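Workshop Tips: Budgeting for a Gripper Before You Budget for an Arm

Most small shops price the robot arm first and treat the gripper as an accessory. For soft goods, reverse the order. The gripper decides which items can be handled at all, and the arm only decides how far and how fast they travel. The notes below come from equipping a sorting and folding bench in Stovcombe, where the work is mainly small knitwear and fleece.

Start with the item list. Write down every item that will cross the bench in a normal month, with its weight, its thickness when folded, and whether it holds its shape when lifted at one point. We planned on 60 item types and ended up with 76 after Bernadette Millet went through the August orders and split out anything with a lining. Use the longer list. A quote based on the short one will have to be redone.

Try the fingers by hand. A hand-held gripper with the same fingers as the powered version costs far less, and an afternoon with it will show most of the problems. Keep the wrist still and approach at the angle the arm would use. If you have to twist your wrist to get hold of an edge, write that down — it means an extra axis of movement or a different fixture, and either one costs money.

Allow for the surface as well as the item. A flat garment on a flat board gives the fingers very little to close on. Budget for a foam underlay or a board with a raised lip, and test both. Printed sheets should be taped or clamped at the corners, as the pads can pick up the sheet with the cloth.

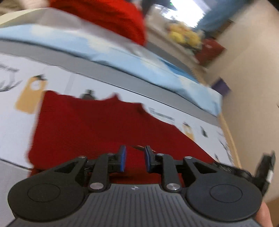
Pads open ahead of a red garment laid flat on the white surface.

Leave clearance for the linkage. Catalog drawings give the opening between the pads, but the widest part of the tool is often farther back. Measure across the body and the joints at full opening and at full closing, then compare that with the narrowest gap on the bench. Add space for the bracket, the cable and whatever the cable is tied to.

Price the pads as a consumable. They wear, pick up lint and lose their grip on smooth fabric. Order two spare sets with the first purchase and enter a replacement line in the yearly budget. Ask whether pads are sold separately or only with the finger assembly. Kondico sold us the pads alone; Poulain quoted only for complete fingers.

Compare quotes on the same basis. Our two came in at 1,567 and 1,533, in dollars, for gripper, mounting plate and one set of spares. The lower one left out the cable and the controller license. Before comparing totals, check that each quote covers:

Gripper and fingers
Mounting plate for your specific arm
Cable, at the length you need
Controller license, if there is one
Spare pads
Freight and any return fee

Ask about the return fee in writing. A gripper that fails on one fabric may still be a sound product, and the seller is under no obligation to take it back for that.

Fix the lighting before you buy a camera. If vision is part of the plan, look at the bench at the times of day you will run it. A window at one end gives strong light in the morning and very little by 4 p.m. in winter. A blind and two diffused lamps are cheap next to a better sensor. Keep the background cloth a different color from the stock.

Plan the floor space last, but do plan it. Aurélien Royer marked the reach of the arm on the floor with tape and then walked a loaded cart past it. The cart crossed the line twice. We moved the bench, which cost nothing at that stage. After the anchors are in, the same change means drilling again and a second visit from the installer.

Keep a test log. One line per attempt is enough: item, surface, approach angle, result. Stop when every type on the list has ten entries. Our log went to Vustdale with the order for the mounting plate, and their technician used it to choose the offset.

Hold back part of the budget until the bench has run for a month. Ours went on a second underlay and a longer cable.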